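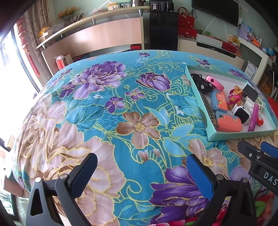
Fig. 4. Floral print in turquoise and purple.

Section 4: Tracing a property sale with Skolel

Welcome to the fun part! By now you have Skolel installed and your county files loaded (see Section 3 if you don't). In this section you'll take one house sale, follow the buyer back through its companies, and check the names you find against campaign donation records. The first time a chain of owners opens up on your screen is a real thrill, and most people get there in their first evening.

The practice file that comes with Skolel follows a parcel in Galtside that was sold to a company called Usuga, so we'll use that one throughout.

Before you start

You need:
- the practice file, galtside_practice, in your Projects folder
- a donation file for the same state and years
- a notebook, paper or otherwise (trust us on this one)

4.1 Open the sale

1. Click Projects, then Galtside Practice. The parcel list loads with 448 sales, newest first.

2. Type Usuga in the Buyer box and press Enter. You should get five results. If you get none, check that the Exact Match box is off. Deed clerks spell company names all sorts of ways, and Skolel is great at catching the variations if you let it.

3. Pick the sale marked with a star. The deed opens on the left and the price history on the right.

4. Look at the price history before you do anything else! A price that doubles in a short time is worth a note, but so is a sale for ten dollars, which usually means a transfer between related parties or within a family.

Note: The recorded price is whatever was filed with the county. Some states don't require the full price on a deed at all. In those states Skolel works it out from the transfer tax and shows it in gray.
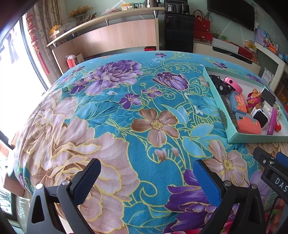 4.2 Follow the buyer

1. With the deed open, click Trace Owner. Skolel searches the company filings and draws a box for each match.

2. Click the Usuga box. You'll see a registered agent, a mailing address and a manager. In the practice file the manager is another company, Wemov, and this is where it gets good.

3. Click Wemov and choose Trace Again. Keep going until you reach a person or a dead end.

4. When several companies share one mailing address, right-click the address and choose Show Neighbors. The Wemov address brings up 199 companies. Don't panic, it belongs to a filing agent, and filing agents serve a lot of clients who have never heard of each other.

5. Save the chart with Ctrl+S. Skolel keeps the source page for every box, so you can always get back to the filing.

CAUTION: A shared address or a shared agent does not show that two companies are connected. Never draw a solid line between boxes on that alone. Use the dotted line until you have a signed document. 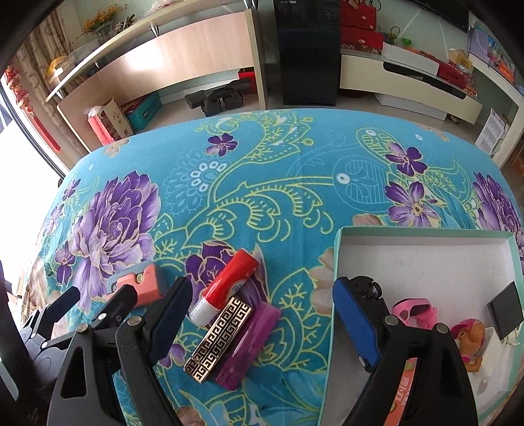
4.3 Check for campaign donations

1. Select the people and companies on your chart and click Compare Donors.

2. Set the date range. We like two years on either side of the sale.

3. Set Name Match to Medium. High misses nicknames, and Low will bury you. (On Low, the practice chart gives 58 hits and most of them are strangers.)

4. Open each hit and compare the street address, employer and occupation with what you have on the chart. Mark it Confirmed, Possible or No.

5. Click Timeline. Sales show as squares and donations as circles, all on one line. It's a wonderful view and it prints beautifully on legal paper.

CAUTION: Plenty of people have the same name. A Possible hit should never leave your own notebook. Call the person and ask, and write down what they tell you, including when they tell you you're wrong.

4.4 If something goes wrong

Trace Owner is gray. The buyer is a person or a trust. Trusts aren't in the company filings, so go back to the deed and look for the trustee's name above the signature.

The chart goes in a circle. Two companies manage each other. It happens! Right-click either one and choose Stop Here.

Timeline is blank. The donation file is for the wrong state. Reload it under File > Sources.

Written by Edith Paucar and Édgar Sánchez. Last revised Jul 29, 2019.

14 shares | 3 comments
Contact | © 2019 Skolel | Back to top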